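Splits and tag-check tooling for the Brultholm handheld set. Last touched Feb 1, 2022. Rough notes, will tidy up later.

## What's in it

- `skokow/` — marker detection and gripper pose, per frame
- `ruggiero/` — resamples everything to one clock, writes episodes
- `configs/` — one yaml per site. Pindemstead is the default, change it before you run anything

More than 4,000 episodes. Head view plus both grippers. Chunks of 200 episodes each, last one is short.

## Running it

```
pip install -e .
skokow detect --site pindemstead --in raw/ --out poses/
ruggiero pack --hz 30 --in poses/ --out episodes/
```

Needs the calibration file in the same folder as the raw clips. If it's missing you get an empty pose file and no error. Known, not fixed.

## Markers

Detector wants both square tags in the head view at the start of a clip. First 100 frames are used to settle left/right, after that it tracks. Start with the grippers side by side, claws open, tags facing up at you.

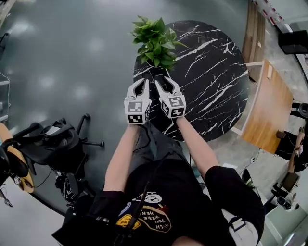
## Known problems

- Busy backgrounds. White veins in the black marble table sometimes get picked up as candidate quads. `--min-border 4` gets rid of most, costs a few real ones
- Left and right swap if the hands cross in the first frames. `skokow swap` fixes it after the fact, so no need to re-record
- Reflections on a shiny floor upset the exposure check. Just a warning, ignore it
- Depth is poor when a tag is nearly edge on — we drop those poses and interpolate, up to 30 frames. Longer gaps split the episode
- Timestamps from before August are in local time, not UTC. The packer dosen't convert them

## Not done yet

Gripper opening width is a placeholder column, all zeros. Don't train on it. Test split for Brultholm still needs redoing, a few clips ended up in both halfs.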